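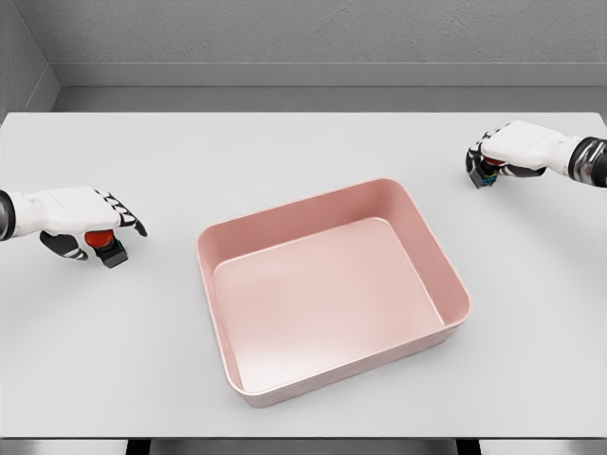
Last modified: April, 4:10 pm

Category: Project Updates > Cement & Lime
Reading time: 3 min

Calcined clay trial at the Tonditz plant: progress report to the Pruretis fund

We're past the halfway mark of the grant and there is a lot to tell, nearly all of it good. The first real run of clay went through the old kiln in March, the mill has taken the new blend without complaint, and we have strength results in hand that we're very pleased with (more on those in a moment!).

As a reminder, the grant pays for converting the small wet-process kiln, idle for years, so that it can fire local clay at a much lower temperature than clinker needs. The fired clay is then ground together with clinker, limestone and a little gypsum. Less clinker in the bag means less fuel burned and less carbon dioxide driven off the stone, and the clay comes from overburden the quarry was already moving out of the way.

Kiln work

The new burner is in and the refractory lining has been replaced over the hot end. Kivance delivered the feed chute late, which cost us most of February, but their crew stayed on through commissioning and the chute has given no trouble. We fired for 12 days and made 690 tons of calcined clay, all of it now under cover in the east hall.

Color was the thing we worried about most. Our clay carries a fair amount of iron and comes out brick red if it cools in open air, and customers do not want red cement. Spraying a small amount of fuel oil at the cooler inlet keeps the oxygen down long enough for the clay to turn gray. The first two days were too red to sell, and we've set that material aside for road base. After that the operators found the right spray rate and held it, shift after shift. They deserve real credit for it.

Grinding and strength

Clay grinds much more easily than clinker, so when the two go into the mill together the clay ends up very fine and the clinker stays coarse. We tried it that way first and the cement was thirsty and sticky. Grinding separately and blending afterward fixed most of that. At 28 days the blend reached 80 percent of its design strength on the first batch, which was a letdown, and passed it comfortably on the three batches that followed. Early strength at one day is still lower than we'd like, so precast customers will have to wait a while longer.

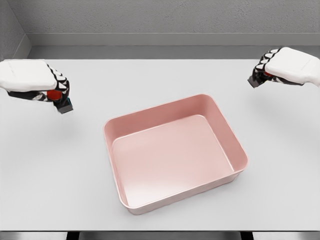 Zaugg wrote back after pouring a yard slab with the second batch that it finished well and bled less than their usual mix, but that it stiffened sooner than the crew expected on a warm afternoon, and they'd want a different admixture before ordering it by the truckload. We think that's fair. Two admixtures are on the bench now and one of them already looks promising.

Budget

We have spent 70 percent of the grant. The lining came in over the estimate and the electrical work came in under, so the two very nearly cancel out. The money held back for the late chute has been moved to extra lab testing, as agreed with you in our last call.

Still open

- Moisture in the raw clay. Spring rain got into the stockpile and the dryer struggled. We need a roof over it before fall and would like to pay for that from the contingency line.
- The dust filter on the clay silo is undersized. A replacement is on order.
- Chloride and sulfate exposure tests have started. They're slow, and we won't have numbers until the final report.

Next steps

The second firing is planned for June, longer than the first, with clay from the north bench, where the kaolin content is higher. If the dryer keeps up we'd like to push the feed rate and see where the kiln stops being comfortable. You'd be very welcome to come out while it's running. Bring boots, and let us know ahead of time so we can have site passes ready at the gate.

Related updates
- Burner installed at the Tonditz kiln
- Sampling the quarry overburden: what the clay looks like
- Kivance chute delivery moved back
- Limestone filler trials, closing report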